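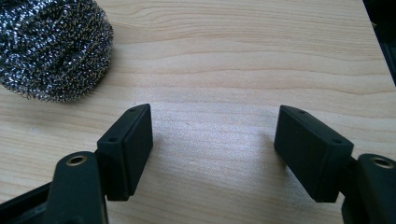

House rules for recording with a hand-held gripper

By Gwawr Harries
Last updated 2023-08-05

These are the rules we use at Skoltness for collecting tabletop demonstrations with a hand-held gripper. They started as a page taped to the wall, and the page was ignored, so now they are a web page. Anyone is welcome to copy them. If your lab has a safety officer, that person outranks me.

I'm assuming you already have a working gripper with a camera on it, a table, and a list of tasks. If you don't have the list of tasks, go write it. "We'll just pick things up and see" is how we ended up with a whole February of recordings that all had the same file name.

Before you start

1. Clear the table down to what the task sheet names. Coffee is never on the task sheet. Neither is your phone, although the phone believes otherwise.

2. Wipe the tabletop and let it dry. Grit gets on the finger pads, and then it gets on everything the finger pads touch.

3. Check the fasteners. Give every screw on the fingers a gentle try with the right driver. If you have threaded inserts set in plastic, gentle is the important word. Caradog Yorath once tightened an insert clean out of its arm and then tried to put it back with glue and optimism. We bought a new arm.

4. Open and close the jaws 20 times. You are feeling for a catch or a scrape, and for one finger arriving before the other. Should you find any of these, the gripper goes in the repair box with a note on it. A gripper in the repair box without a note is a riddle, and Meirion has stopped answering them.

5. Look at the camera view on the monitor. Both pads should be visible all the way open and all the way closed. Do this with your own eyes, today, even if you did it yesterday.

Setting out the object

Put the object down first and the gripper second. People do it the other way around and then shuffle the object over with an elbow, and the elbow ends up in the recording.

Start with the jaws wide open and clear of the object, with bare table between the two. A recording that starts with the object already half gripped teaches a robot to expect gifts.

Vary where the object goes. Left, right, close to you, out near a corner. Left alone, every operator puts it in the spot that suits their own arm, then does that 40 times and calls it a dataset. Cadi Gethin rolls dice for it. I used to think this was silly and now I have dice.

It's fine for the object to be partly out of the camera's view at the start. It's fine for the grip to need a second try, too. Leave both in. What we throw out are recordings where the operator gave up, swore and started over without pressing stop.

Scrubbers, steel wool and other things that shed

Scratchy household items get their own section because they cause more trouble than the knives do.

Metal scrubbers snag. A loop of wire can hook the edge of a pad, so you open the jaws and the scrubber comes along for the ride. Lower it to the table before you release, open slowly, and if it's hooked, stop recording and free it by hand. Wear gloves for that part. Don't shake it off.

Fine steel wool also leaves bits behind, and the bits conduct electricity. Keep it away from open electronics, battery contacts and any connector that doesn't have its cap on. Collect the bits with a damp cloth when you finish. Please don't blow on them. Rhun Prydderch blew on them, and for the rest of the afternoon the keyboard typed only the letter Q.

And don't drag a scrubber across a finished wood table unless you own the table.

While you record

Move at the speed you'd use to hand someone a full mug. Faster blurs the picture; slower and the robot will someday do the dishes at that pace.

Keep your free hand out of the view unless the task calls for two hands. Keep your sleeves out as well. Tie back long hair and take off rings and lanyards.

Two hours is the limit for one operator in one day, with a break in the middle. Wrists complain late, and by then the damage is done. I won't be impressed if you skip the break.

If somebody walks into view, stop and delete that take. They didn't sign anything.

When you finish

Fill in the log before you leave the bench. We want the task, the object, the gripper number, your initials, and anything odd. "Odd" includes a squeak. "Fine" is not a log entry, and neither is a smiley face, Rhun.

Wipe the pads, look for wire or lint in the screw holes, and hang the gripper up with the jaws open. Leaving it clamped on something puts a dent in soft pads.

Every 900 grasps the pads come off and get swapped, whether or not they look worn. Old pads go in the bin. They do not go in the drawer marked "spares," where they have been found before.

Questions or corrections go to Cadi. Complaints about the dice come to me.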